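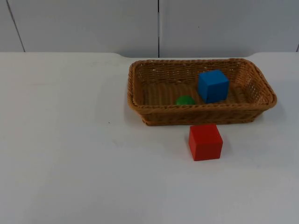
Gripper bench, basket task: blue cube and green ball in the basket, red cube on the table in front.

October 5, 2021. Laboratory diary, Senedholm bench.

The comparison of the Poden and Sultus grippers continued today under the procedure agreed in May. Each gripper is required to lift a cube clear of the woven rim and set it on the basket floor without touching the ball. The arm, the controller and the speed settings were left unchanged between the two units.

The Poden unit was mounted first and completed 381 cycles before the midday stop. Its wide fingers held the cubes firmly but came close to the rim on the way down, and 7 cycles were ended by contact with the wicker. The Sultus unit has narrower fingers and cleared the rim on every attempt. It was slower to close, and its grip on the ball remains less certain than its grip on the cubes.

Giuliana Guzmán reviewed the force readings in the afternoon and asked that the Sultus pads be replaced before any further ball trials. The request was approved. The combined log now stands at 2,896 cycles, of which 1,673 belong to the Poden unit.

The Sánchez controller reported one lost connection shortly after the change of gripper. The cable was reseated and the fault did not return. The camera calibration was checked at close of day and left as it was. Ball trials will resume when the new pads have been fitted.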